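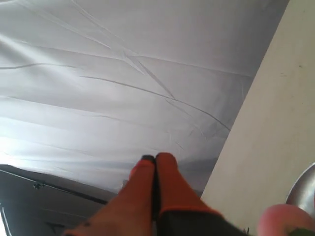
Figure 1. Wrist camera, arm raised towards the backdrop.

Does a confidence score tell you anything? Project report, Nelli Savolainen, robotics module

1. What I set out to test

Our group was given Jemham, a software layer that sits between the cameras and the arm controller. It takes in the pictures, guesses where things are, and attaches a score from 0 to 1 to each guess. The planner then goes ahead if the score is high and waits if it is low. The course notes treat this score as a measure of how sure the system is. I did not believe that, and the project was my chance to check.

Brodie Wihongi wrote the logging tool, which we called Drernach. It saves every score next to the frame it came from. I wrote the part that compares scores with labels we made by hand.

2. Method

We ran Jemham over 2,000 frames from the wrist and overhead views and labelled them ourselves. After throwing out frames where Brodie and I could not agree on a label, 1,544 were left. That is already a problem, as the frames we argued over are the ones where a score would be most useful. I have kept them in a separate folder and would like somebody else to have a go at them.

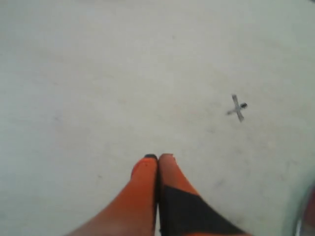 The fixed threshold was the second thing I had doubts about. The default is set in a config file with no comment beside it, and the manual does not say how it was chosen. We tried 6 settings. Moving the threshold up made the planner wait more often, as you would expect, but the wrong guesses did not drop away first. Plenty of them had very high scores. A guess made on bare tabletop could score as well as a guess made on a real object, and the only filter for this was a size limit that Brodie had put in for a different reason.

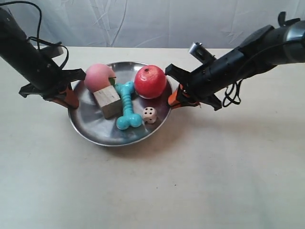 Two-arm planning adds a further question, namely whose score wins when the two wrist views disagree. Jemham takes the higher one. I think this is a poor rule, and the steel pan shows why. Its metal picks up dull bluish reflections and dark patches from whatever is near it, and with a gripper at each side of the rim the two wrist cameras look at that metal from opposite directions. A patch that one view scores as an object may not be there at all for the other. Taking the higher score means the more mistaken view gets its way.

3. What I can and cannot claim

I can say the score did not rank our labelled frames in a useful order. I cannot say why. Javent, the other detector we meant to compare, would not build on the lab machine, and after 5 attempts I gave up on it. So there is no baseline here, and a reader is entitled to mark the report down for that.

Brodie disagrees with me on one point - he thinks the scores would be fine if we rescaled them using our own labels. Perhaps. But rescaling keeps the order the same, and the order is what I found wanting. His version of the argument is in the appendix, along with the Drernach settings for each run.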